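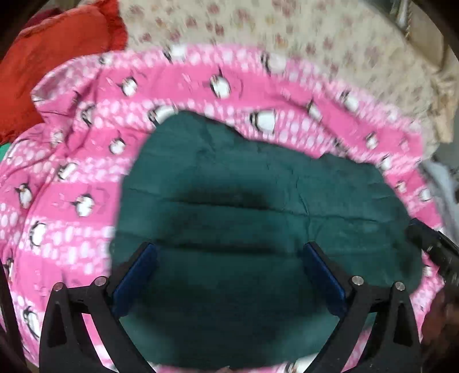
Penguins on the outside, teal on the inside.

I got my first running leg in June, and I'd love to tell you I took off like a deer. I fell over in the Steltwood parking lot!

My prosthetist, Jagadeesh Chettiar, had warned me. A blade has no heel, so you can't just stand there and chat - you have to keep shuffling, like a kid who needs the bathroom. I'd been on my everyday leg for 900 days by then and figured I knew everything (I did not).

The money part stung too. The socket alone came to $2,449, and my insurance sent back a very polite no. Rajeshwari Subramaniam from my amputee running group in Nesside had been through two appeals herself, so she sat at my kitchen table and helped me write mine. We ate a whole pan of brownies. The second letter worked.

These days I do two slow miles before breakfast, with an extra sock in my pocket for when my limb shrinks halfway around. Rajeshwari still beats me by a mile, and she talks the entire way. We've signed up for the Nesside 5K, and I've already picked out my socks.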